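패널 도어 셀프 페인트, 저는 이렇게 칠했어요

이사 온 집 방문이 누런 체리색이라 볼 때마다 한숨이 나왔거든요. 업체 견적이 부담스러워서 결국 직접 칠했습니다. 문 3개 하는 데 주말 이틀이 꼬박 들어갔어요. 팔이 좀 뻐근했지만 할 만합니다!

준비물부터요. 저는 Cultitz 수성 페인트 무광 화이트, Hanrahan 젯소, 220방 사포, 4인치 롤러, 그리고 홈에 쓸 작은 붓을 샀어요. 마스킹 테이프랑 커버링 비닐은 넉넉하게 사세요. 저는 중간에 모자라서 슬리퍼 신고 뛰어갔다 왔네요ㅠㅠ

먼저 중성세제로 문을 닦고 완전히 말립니다. 특히 손잡이 주변은 손때가 많아서 두 번 닦았어요. 그다음 사포로 살살 문질러 주세요. 시트지 문이면 힘을 빼고 광택만 죽인다는 느낌으로요. 가루는 젖은 걸레로 싹 닦아 내고요.

손잡이는 웬만하면 빼는 게 편합니다. 저는 첫 문에서 귀찮다고 테이프만 감았다가 경계가 지저분해져서 다시 했어요. 뺀 나사는 지퍼백에 넣고 어느 방 건지 적어 두면 조립할 때 안 헤매요.

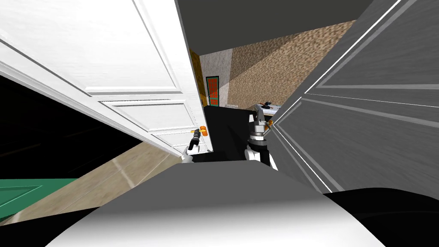 흰색 패널 도어와 주황빛 도는 금색 레버 손잡이

이제 젯소 차례. 패널 홈을 붓으로 먼저 칠하고 넓은 면을 롤러로 밀어 줍니다. 순서를 바꾸면 롤러 자국 위에 붓 자국이 남더라고요. 홈 모서리에 페인트가 고이면 그대로 흘러내리니까 칠하고 5분쯤 뒤에 한 번 더 확인해 보세요. 눈물 자국이 보이면 마르기 전에 붓으로 쓸어 올리면 됩니다.

젯소가 마르면 페인트를 얇게 올려요. 한 번 칠했을 땐 얼룩덜룩해서 망한 줄 알았는데 두 번째부터 색이 잡혔어요. 저는 3회 칠했고, 회차마다 하룻밤까지는 못 기다리고 통에 적힌 건조 시간만 지켰습니다. 문 옆면도 잊지 마시고요, 경첩 쪽은 테이프로 꼭 가려 주세요.

재료비는 다 해서 63,000원 나왔어요. 남은 페인트는 뚜껑을 꽉 닫아 신발장 아래 칸에 넣어 뒀고, 11월쯤 베란다 문에 마저 쓸 생각이에요.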